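Search this site Enter keywords Go

Training & Teaching Gear > Hand-Guiding and Remote Teaching > Kits

Nornside Hand-Teach and Remote Kit

Sold and supported in Australia by Foley. Page last revised 27 July 2023.

We sell this kit, so read the next part knowing that. We also sent the first one back.

The claim made for every product of this type is that anyone on your floor can show a robot a job in an afternoon and then go home. We have put that claim to most of the suppliers we deal with and have yet to see it hold up on a job with more than one kind of part in it. The Nornside kit gets closer than most. It still won't do what the brochure says, and we have crossed out the bits of the brochure we couldn't repeat.

What it does

The kit lets a person teach an arm in two ways. You can take hold of the arm and push it through the job by hand, or you can stand back and steer it with a remote handset. Either way the software records where the arm went and when the gripper opened and closed. You collect a number of these runs, throw out the bad ones, and the software builds something from the rest that it can try by itself.

The word "learns" turns up a lot in this trade. What you get after your first session is an arm that copies you fairly well when the parts are sitting more or less where they sat when you showed it. Move them further and it gets worse. Give it more runs with the parts in more places and it gets better again, slowly. There's no trick to it and no shortcut that we've found.

What's in the box

- Guiding handle with a squeeze switch, for pushing the arm by hand
- Remote handset with its own cable
- Recording unit
- Isness recording software, one seat, no yearly fee for the first 18 months
- Mounting plate and bolts
- Printed manual (the PDF is newer, use that)

The arm, the gripper and a computer to run the software are not included. Neither is a bin, a table or anything to pick up. You would be surprised how often we're asked.

By hand or by remote?

Nornside's own literature says the two are interchangeable. We don't agree.

Hand-guiding is quicker to pick up. Most people get a usable run within a few tries, and you feel it straight away when the gripper touches something. The trouble is that you're standing in the way. If your setup uses a camera to find the parts, your sleeve and your elbow end up in the recordings, and then they're missing when the arm goes to work alone. We think this explains a good share of the "it worked yesterday" calls we take.

The remote keeps you out of the picture but takes longer to get good at. You lose the feel of the arm entirely. Depth is the hard part, and everyone comes down too high or too low for the first hour. Nicanor Villalobos, who runs our training days, makes new users do nothing but touch a mark on the table for the first hour, and they complain about it. Their later recordings are better than those of people who skip it, so the hour stays in.

Our advice is to learn the job by hand and do the recordings you intend to keep by remote. Don't mix both kinds in one set. The software will let you and it gives no warning.

Where it struggles

Thin parts lying flat. The person teaching can usually find a way to get a fingertip under the edge. The arm, working from its recordings, often can't.

Long parts against a wall. If there's no room for one of the fingers, the whole grasp has to change, and the arm needs to have been shown that case separately.

Anything with a heavy end and a light end. A tool picked up by the wrong part will swing. Show it the right part every single time. If you are lazy in one run out of three, the arm will be too.

Two people teaching the same job. They will do it differently, and the arm will settle on something in between that neither of them would do. Choose one person per job and stick with them.

Some of this can be fixed with more recordings. Some of it is the gripper, and no amount of showing will change the shape of the fingers.

Figures we're prepared to stand behind

Cable on the remote handset: 3 metres.
Start-up, from cold to ready to record: around 12 minutes, most of it the computer.
Warranty: 18 months, parts and labour, return to Foley.
Training day: up to 9 people, though fewer is better.

We leave out a success rate. Nornside prints one. It was measured on their parts, in their bin, with their operator, and we couldn't find out how many attempts were left out of the count. Ask any supplier for that number before you believe the other one.

Setting up a first job

Keep it dull. Put a few blocky parts and a few long ones in a sloped bin, so that things slide back towards the middle instead of sitting up against the walls where the fingers won't fit. Clamp the bin. If it shifts by a finger's width halfway through the day, the earlier recordings and the later ones no longer agree, and you won't notice until the arm starts closing on air. A taped cross on the table gives you something to check against each morning.

Tie the cables back along the arm with enough slack for the full reach. A tight cable drags on the arm and you'll end up fighting it by hand, and then your recordings have the fight in them as well.

Give each run a fresh layout. Tip the parts in and leave them as they land. People like to tidy, and a tidy bin teaches the arm about tidy bins.
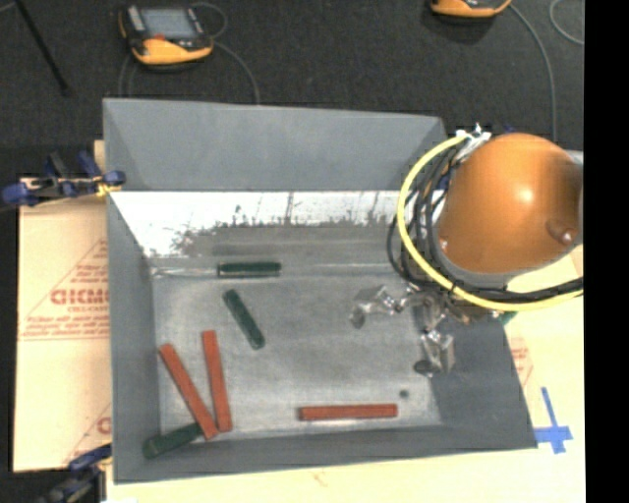 Known faults

The first batch had a squeeze switch that stuck half in. The arm stayed free to move after you'd let go of the handle, which we didn't care for, and that was why our first unit went back. Units shipped since October have a different switch. If yours is older, ring us and we'll swap it at no charge.

The software sometimes saves a run with the gripper signal missing. The arm goes through all the motions and never closes its hand. Play back the first run of every session before you record the rest. Isness have said a fix is coming. They said so last time as well.

The handset's screen is hard to read in direct sun.

Will it fit my arm?

It fits the arms on the Nornside list, and we have fitted it to a few that aren't on it. The mounting plate can usually be redrilled. Whether your arm's controller will allow outside control is a separate question, and the answer is sometimes a paid option from whoever made the arm. Find out before you order. We take returns, but not on plates that have been drilled.

What about the Cultmont kit?

We stock it. It is cheaper, remote only, and the handset is lighter. The recordings can't be trimmed after the fact, so a run with a good start and a sloppy finish has to be thrown out whole. If you have one job and plan to keep it, the Cultmont is probably enough and you should save the money. If you expect to change jobs often, being able to trim will earn back the difference.

Should you buy it at all?

If your parts always arrive in the same spot facing the same way, no. Program the points in the ordinary way and spend nothing. The kit is worth looking at when the parts turn up jumbled and you have somebody patient enough to show the same job over and over without getting careless. Send us a few of your parts before you decide. We'll try them on the bench and tell you how it went, including when it went badly.

Ordering

Sold by quote only. Tell us the make of your arm and gripper, and roughly what you want picked up. Freight is extra outside metro areas. Loan kits can be booked through the same form, and the loan fee comes off the price if you go ahead.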